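**Prunia Community House** — a short thread on tablecloths and chopsticks at our shared dining tables. Posted March 12, 2019.

1/ Over the past season we have received a number of questions about how the dining room is set and cleared. The notes in this thread replace the sheet previously kept beside the serving window.

2/ The dining room is open to all members and their guests. Groups that reserve a table are asked to lay it themselves and to return it to the same condition when they leave. Table settings are kept in the tall cupboard next to the door.

3/ Every table is now covered with a printed cloth. The patterns were chosen by Pak-hei Lu, our dining room coordinator, who asked for bright colors and a surface that could be cleaned between sittings. Plain white cloths remain available for formal events on request.

4/ Cloths should be wiped with a damp sponge and mild soap, working from the center toward the rim. Please do not use scouring pads or bleach. Hot pans must go on a trivet — two cloths were lost to scorch marks last year and had to be replaced.

5/ Chopsticks are stored upright in the holder on each table. Members who prefer to bring their own are welcome to do so and should take them home the same day.

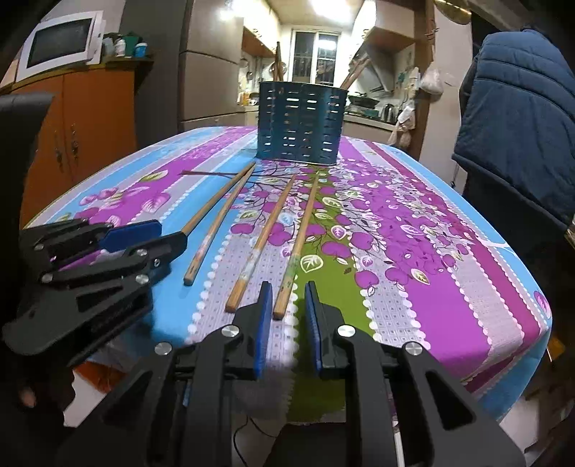
6/ May wooden chopsticks be left to soak in the sink overnight? Members are asked not to do this. Wooden chopsticks should be washed by hand soon after the meal, dried with a clean towel, and left in the open rack until the next morning.

7/ Before returning chopsticks to a holder, please match them by length and by any painted decoration. Single sticks go in the tray marked "Ng," named for the family that donated our first table settings. They are sorted at the end of each month.

8/ Chopsticks that are split, rough, or badly stained should be taken out of use. Kindly do not sand or oil them. Replacements may be requested at the front desk and are issued in bundles of 50.

9/ The holders themselves also require attention. Water collects at the bottom and will mark the wood if it is left standing. Empty each holder, rinse it, and turn it upside down on the rack at closing.

10/ A correction to our previous notice: the Kesier Room seats 29, and the dining room next to it is reserved separately. Craig Matheson handles both calendars and can confirm availability by telephone.

11/ Tables must be cleared by 4 p.m. on days when an evening meal is planned. Groups needing more time should inform the desk when they book.

12/ The next general cleaning of cloths and cupboards will take place in May. The dining room will be closed that morning and will reopen for the evening meal.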